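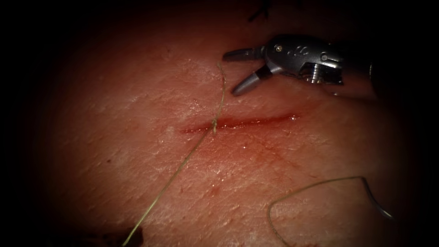

*A robot gripper, a knotted thread and a small curved needle on the practice surface.*

# How Does a Robot Learn to Sew a Stitch?

**From the Durkico Learning Center, Young Readers Series**

When a person has a deep cut, a doctor may close it with stitches. Doctors call the thread a suture, and they practice for years to tie it well. At the Antwi Laboratory, engineers are teaching a robot with two arms to do the same job. The robot does not work on patients. It is learning on material that looks and bends a little like skin.

## A teacher at the controls

A robot does not know what a knot is. One way to help it learn is to show it. A trained person sits at a desk called a console and holds two handles, one for each hand. When the person moves a handle, a robot arm makes the same movement, only much smaller. If the hand moves 5 inches, the tool may move just 1 inch.

Guiding a robot from a distance in this way is called **teleoperation** (say it: TEL-ee-op-er-AY-shun). Each complete turn at the task is called a **demonstration**.

During a demonstration, the computer saves two kinds of information:

- what the cameras see
- where each arm is, and how wide its jaws are open

## Tying the knot

The knot used here is called an instrument tie. One tool holds the long part of the thread. The thread is wrapped around the jaws of the other tool to make a loop. Those jaws then take hold of the short end and draw it back through the loop. When both ends are pulled, the knot slides down and closes.
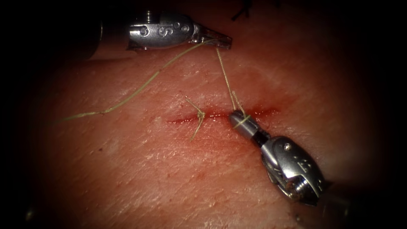

The thread must be pulled with care. If it is too loose, the cut stays open. If it is too tight, the thread can tear the material. People feel this with their fingers, but many robots cannot feel a pull at all. The robot must learn from pictures and from the movements its teacher made.

## Why so many demonstrations?

Think about learning to tie your shoes. You probably did not learn by watching once. The robot needs even more help than you did, and no two stitches are exactly alike. Thread can curl to the left, curl to the right or slip behind a tool.

The Antwi team has saved 2,007 demonstrations, made by 11 trained teachers. A computer program named Utari studies them and looks for patterns. It then tries to predict the next small movement – and the one after that.

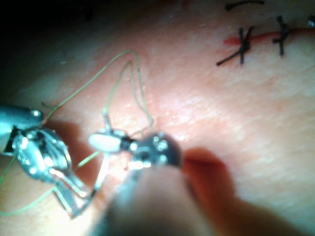
Mistakes are saved as well. In 600 of the demonstrations, the teacher dropped the thread or missed the needle and had to try again. These are useful lessons, for they show the robot how to recover when something goes wrong.

## Words to know

**Console:** the desk from which a person controls the robot.

**Incision:** a straight, neat cut.

**Suture:** the thread used to close a cut, or the stitch made with it.

## Try it at home

Ask an adult for two pairs of blunt kitchen tongs and a long shoelace. Hold one pair in each hand and try to tie a simple knot without touching the lace with your fingers. Then let a friend try while you give directions. Write down which part was hardest to explain.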